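Wideck Shooting Pad, two seasons in

I coach a bantam hockey team and have had the Wideck pad in my garage since February of last year. It is a slick white panel you shoot pucks off at home. Mine came from Doucette, the hockey shop near our rink.

The surface is good. Pucks slide close to the way they do on ice, and my own kids have taken well over 1,000 shots each on it. The corners have scuffed but lie flat. Wrist shots feel right. One-timers less so - the pad creeps forward on smooth concrete unless you put a rubber mat under it.
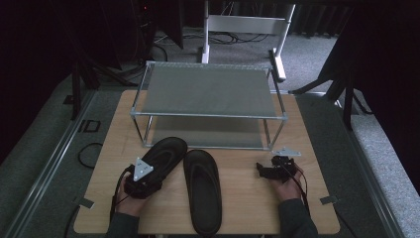

Will it ruin the tape on a stick?
Tape wears faster than it does on ice. Plan on rewrapping the blade every week or so if you shoot daily.

Vasanthi Kurian, who runs our goalie sessions, has the Tralar pad. It is thicker and stays put, but it is heavy to carry and costs $58 more. For a team that moves its gear around, I would still pick the Wideck.

Cleaning is simple. Warm water and dish soap take off most puck marks. The spray sold with it didn't do any better, so skip that.

Four stars. I would buy the larger size next time.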